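Occasional table

An occasional table is a small, light table with no single fixed use, moved about a room as it is needed. It may hold a lamp, a drink, a plant or a bowl for small items. The group includes the end table, the plant stand and the low round table often placed between two chairs.

History

Small tables of this kind were made in Musbridge from 1813, when the Wike workshop began selling them singly and not as part of a parlor set. Early tables had a tilting top so that they could be stood against a wall. The workshop's October sale list for its first year gives 13 patterns, most of them round. Production later moved to Plivbridge, where fixed tops became the rule. 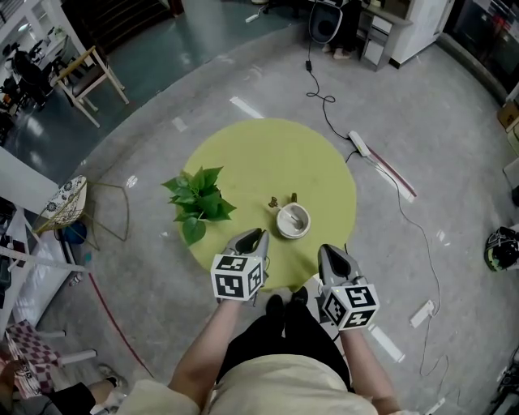 Round tops are common because they have no corners to catch on clothing and can be approached from any side. They are often finished in a single color, and bright shades sell well for rooms with plain floors. A yellow-green top on gray concrete, for instance, stands out clearly, while a leafy plant set on it stays close to the table's own color. The plant is usually kept to one side - a small bowl then fits next to it without being covered by the leaves.

Care

Painted tops are wiped with a damp cloth and dried. Potted plants are best kept on a saucer, as water trapped under a pot can mark the finish. Felt pads under the feet are replaced when worn.

Collections

The Musbridge town museum holds eight early tables, listed in a catalog by Oluwatosin Amadi. The largest is item 597, a tilting table with its original latch.

Page last changed 11/5/18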